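Snack shelf survives its first month on Zisteck's second floor

The communal snack shelf at Zisteck has made it through December with most of its stock accounted for and only one item in open dispute.

The shelf, a plank beside the second-floor kettle, replaced a vending machine that had taken coins for years and given back very little. Staff now help themselves and settle up through a jar. According to Saranya Amin, who does the ordering, 977 items have left the shelf since it opened, and the jar has come up short by the price of 9 of them.

"I had budgeted for worse," Amin said. "I have met these people."

Oatmeal bars went first, as they do everywhere. Salted peanuts held steady. The rice cakes remain in the quantity in which they arrived, and Amin has stopped dusting them.

The dispute concerns chips. A petition with 77 signatures asked for something with more kick than plain salted, and Amin obliged with spicy sweet chilli, spelled the British way, with two Ls. Gangadharan Fernandes of accounts, who did not sign, wrote to the staff list to say that a chip can be spicy or sweet and ought to make up its mind. Maarten Van Loon replied to everyone, at length, in favor of both.

A tasting was held at four in the afternoon to settle the matter. Fernandes ate 2 bags and described his position as unchanged. 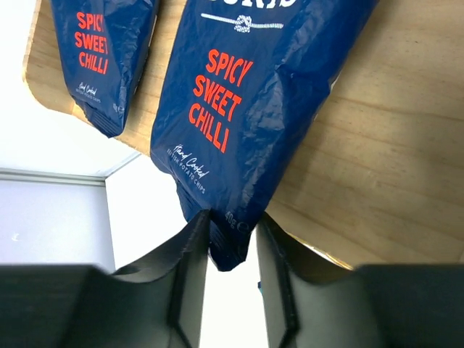

Kamala Kulkarni
Staff Writer, Tilari Office News

The navy bags promise "Hand Cooked British Potato Chips," a phrase that kept one table busy for most of the tasting. In Britain these would be crisps, Van Loon pointed out, and chips would come hot with vinegar. He was asked to sit down.

Size drew complaints as well. At 40g, a bag is lunch for nobody and, according to the petitioners, barely covers a conference call.

Amin has reordered the flavor through the end of winter. Plain salted will return to the left side of the shelf, and Fernandes has been told he may stand near it. Rice cakes are free to anyone who asks.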